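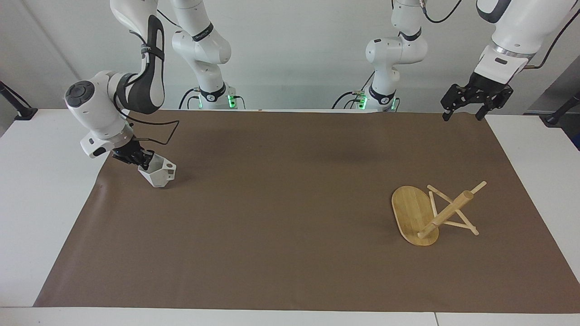 Issue 14

BENCH TIPS — working next to the arms

Collected at Atel over the last few weeks, mostly from the people on the mug and stand line. Additions to Rosalinda Enriquez please, before the October issue.

Paper first. Cover the table with plain brown paper, whole working area, not just the middle. Smooth it from the centre out. Saves the tabletop, and pale wood shows up nicely against it. White cups too. Change it when it gets tatty, don't tape over tears.

Cable check. Look for loops hanging near the wrist before you start anything. A loop needs slack to turn but shouldn't snag on the goods. Two minutes. Do it with the power off.

Stands go over. They just do, a mug tree is all post and pegs. Don't reach in to rescue one while the arms are live — press stop, wait, then pick it up by the base. Never by a peg. Pegs work loose that way and then it's wood glue and a clamp overnight.

Cups with flat sides are easier to grip than round ones but want lining up properly. Flat to finger. If you get scuffs, wipe the gripper pads with a damp cloth, no cleaning spray, it leaves them slippy.

Keep your tea on the other bench. Yes, really. Also phones, also biscuits.

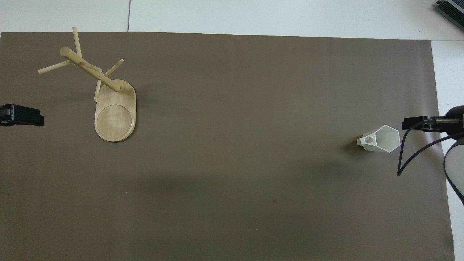
Mug tree upright, white pitcher over by the gripper.

Leave a good gap between pieces. A hand's width at least. We used to pack things close becuase that suited us, elbows in and everything within reach. The arms want room round each item, and after a while you find you do as well.

What's changed for us. Less lifting, more looking. Fewer sore wrists on the Wonitz orders, 900 pieces last time and no one asked for the heat rub. But standing and watching is tiring in its own way — swap every 11 minutes if there are two of you, and get the tall stool out. Eyes off the table for a bit when you swap.

Write it down. Old hands know which stands have a wobbly base, the arms don't. Pencil note on the underside or a line in the Fukuda book, whichever is nearer. New starters read the book frist.

Scrap paper from the tables goes in the blue bin, it's good for wrapping.

Still wanted: a decent way of getting glue off a gripper pad. Pravov side say warm soapy water. Hasn't worked here.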